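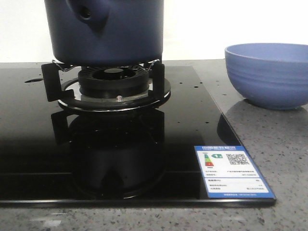 Kitchen check, shared flat, second floor
Date: 8/1/19
Checked by: Veronica Nedelcu
Unit: Stamevano

Mark each line OK, FIX or N/A. Write comments underneath in plain words so the next person doesn't have to guess.

## Gas cooktop

- [x] **Pot sits level on the supports.** OK
 Navy pot on a wire stand. The stand rests on the black pan supports. Keep using the stand with small-bottomed pots and coffee makers. Don't put the big stockpot on it.
- [x] **Burner cap seated in the burner head.** OK
 If it rocks when you touch it cold, lift it off and set it back down.
- [x] **Slots around the burner clear.** OK
 Clean with a dry brush. No toothpicks, they snap off inside.
- [ ] **Glass clean and dry.** FIX
 Small pale drops and specks on the black glass. Wipe with a damp cloth, then a dry one. Same comment as in May.
- [x] **Steel ring under the burner wiped.** OK
 The Bimard cream is fine for the steel. It leaves a haze on the glass, so keep it off there.
- [ ] **Labels and stickers off the cooktop.** FIX
 Energy label with the blue border is lying at the lower right corner of the glass. File it with the manual in the hall drawer.

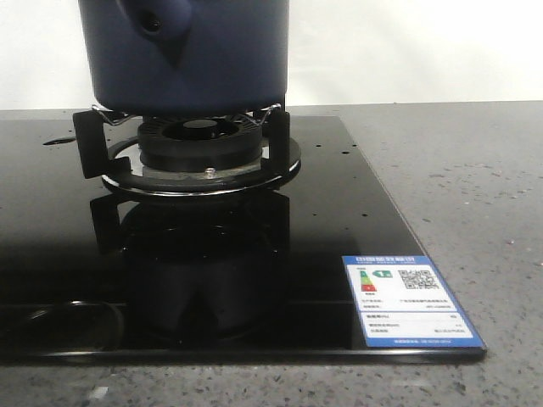

- [x] **Handles turned in.** OK
 Applies to every pan, including ones that are only soaking or waiting to be put away.
- [x] **Knobs all at off before leaving.** OK
 Push in and turn each one back to be sure. The one nearest the wall is stiff.
- [ ] **Gas hose date readable.** FIX
 Couldn't read it without moving the drawer unit. Dudek to look when they come for the boiler.

## Around the cooktop

- [x] Fire blanket on its hook. OK
- [x] Extractor filter. OK
 Washed and back in. Soak it in hot water and dish soap, 3 hours is plenty.
- [ ] Gas alarm. FIX
 Test button works. The backup battery is due for a change. The Clurkitari model takes the square kind, and there is a spare in the fuse cupboard.
- [x] Shutoff valve can be reached. OK
 Please don't store bags in front of it again.
- [N/A] Oven light. Bulb was taken off the list last time.

## To do

1. Wipe and dry the glass.
2. Put the label away.
3. Change the alarm battery.
4. Ask Dudek about the hose. Their last visit came to 62 with the call-out, so get it all done in one trip.

Sheet goes back on the inside of the pantry door. If you fix something, cross it off and put your initials next to it.

V. Nedelcu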